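Home | Projects | Reports | About

Category: Student Work / Household Textiles

January 18, 2022
By Pin-yu Wu

Project report: Bedding and folding, part two

Aim was to find a way of putting bedroom laundry in order that doesn't need a table. Most of us in Leung hall haven't got one, so the bed is the work surface. Part one (July) was only towels.

Method. Sheet on first and pulled flat, pillows pushed up to the top out of the way. Then large pieces, then clothes. The beige cover was the awkward one, the hems never want to meet and the corners slide about.
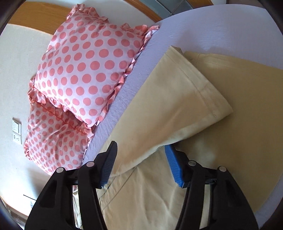

Fold long side to long side, smooth from the middle outwards, turn over again. I allowed 25 minutes for the whole bed and went over. Skurken notes say to start at a corner, Niderard handout says start at the hem. Tried both, hem was easier for me but thats one person.

Clothes next. Trousers lengthwise first so the legs lie together, then over into a block. Seams make a lump if they're all on the same side, need to look at that agian. Thick cloth wont stay as flat as thin.

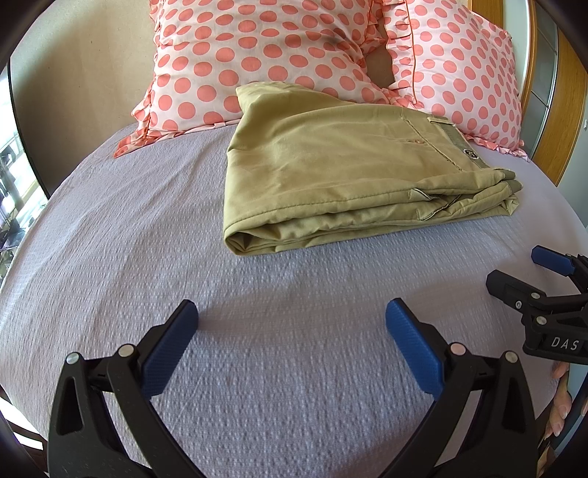
Fig. 2. Khaki-green trousers folded on the bed, polka dot pillows behind.

Still to do: shirts, anything with a hood. Drawer test in the Darano unit, 80 cm wide, to see if the blocks stand up on their own. Marks for part one not back yet.

Previous | Next | Back to reports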